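Shared workshop, January build meeting, 7:00 p.m.

Present: Jolán Bakos (chair), Judit Lakatos (notes), Sullutska build group. Apologies from the Prakita bench.

**1. Notes of last meeting**

Agreed with one change. The spare motor driver went to the Gineson cart and not to the arm.

**2. Shelf-picking arm**

Jolán reported that the new shoulder bracket is fitted and the arm lifts a 67 gram pouch without sagging. The elbow still drifts after a long run. She wants to replace the belt before anything else is changed.

Judit has started on the hand motions the arm is meant to copy. Soft pouches are the hard case - they fold if squeezed from one side only. The two-handed hold on the Aloo Sev, one hand low on each side of the pouch, is the grip she wants to try first. 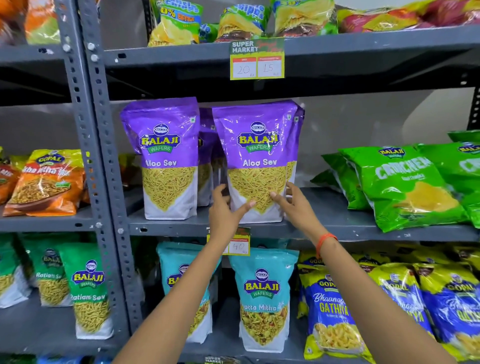

Is one gripper enough for the soft packets?
Two will be fitted, with the second on a short fixed arm that only steadies the pouch.

Jolán asked that the second gripper share the existing power supply. Judit will measure the draw with both running and report back. If it goes over 4 amps the group will buy a separate supply.

**3. Software**

The pick routine finished 37 test runs at the bench. Most of the failures were on shiny packets, where the depth reading jumps. Judit will try a lower lamp. No code changes until that has been tested.

**4. Parts and storage**

- Belt and two idlers to be ordered from Sárközi.
- Silicone finger pads: Jolán to cast a second set in the softer mix.
- The arm stays on the back bench. Please don't clamp work to that end.

**5. Safety**

The stop button has been moved to the front edge of the bench. Power is to be off at the wall while the belt is changed.

**Actions**

- Jolán: belt order, finger pads
- Judit: current measurement, lamp test, drawing for the fixed arm

Meeting closed at 8:37 p.m. Next meeting after the belt arrives.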